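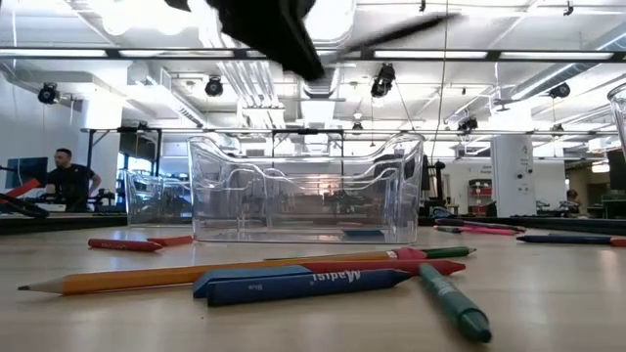
4. Puesta en servicio del deshumidificador Mamska 317

4.1 Emplazamiento

El equipo está previsto para archivos, almacenes de papel y talleres cerrados. No debe instalarse en locales con vapores de disolvente ni a la intemperie.

1. Coloque el equipo sobre una superficie horizontal y firme. Si el suelo presenta desnivel, corríjalo con las patas regulables antes de llenar el sifón.
2. Deje un espacio libre de 50 cm delante de la rejilla de aspiración y de 200 cm delante de la salida de aire.
3. Compruebe que la etiqueta de transporte Barier, adherida al panel posterior, conserva su color original. Si ha virado, deje el equipo en posición vertical hasta el día siguiente antes de conectarlo.
4. Retire los dos tornillos de bloqueo del compresor y guárdelos. Son necesarios para cualquier traslado posterior.

PRECAUCIÓN: El arranque del compresor con los tornillos de bloqueo puestos daña los soportes y anula la garantía.

4.2 Evacuación del condensado

El condensado puede recogerse en el depósito interno o conducirse a un desagüe. Las dos opciones son excluyentes: con la manguera conectada, el flotador del depósito queda sin función.

Depósito interno:
1. Extraiga el depósito tirando del asa hacia fuera, sin inclinarlo.
2. Verifique que el flotador se mueve libremente.
3. Introduzca de nuevo el depósito hasta el tope. El indicador DEP debe apagarse.

Desagüe continuo:
1. Desenrosque el tapón de la toma inferior.
2. Acople la manguera Oyelaran suministrada y apriete la abrazadera a mano.
3. Tienda la manguera con pendiente continua hacia el desagüe. Un tramo ascendente —por corto que sea— retiene agua y provoca el rebose de la bandeja.
4. Vierta agua limpia en el sifón hasta la marca.

NOTA: Para longitudes superiores a la de la manguera suministrada, utilice la bomba de elevación Drolora (accesorio). Véase el apartado 7.3.

4.3 Conexión y primer arranque

1. Conecte el equipo a una toma con contacto de protección. No utilice alargadores enrollados.
2. Pulse el interruptor general. La pantalla muestra la humedad relativa del local.
3. Seleccione el valor de consigna con las teclas + y −. El ajuste de fábrica es 50 %.
4. Mantenga cerradas puertas y ventanas durante el primer ciclo.

El compresor arranca con retardo. El ventilador funciona desde el primer momento y sigue en marcha al alcanzarse la consigna, salvo que se active el modo ECO.

NOTA: Si la pantalla alterna entre la lectura y el código E2, la sonda no está conectada. Desconecte el equipo de la red y revise el conector situado tras la rejilla.

4.4 Registro

Anote en la hoja de servicio el número de serie, el valor de consigna y la opción de evacuación elegida. La primera limpieza del filtro se describe en el apartado 5.1.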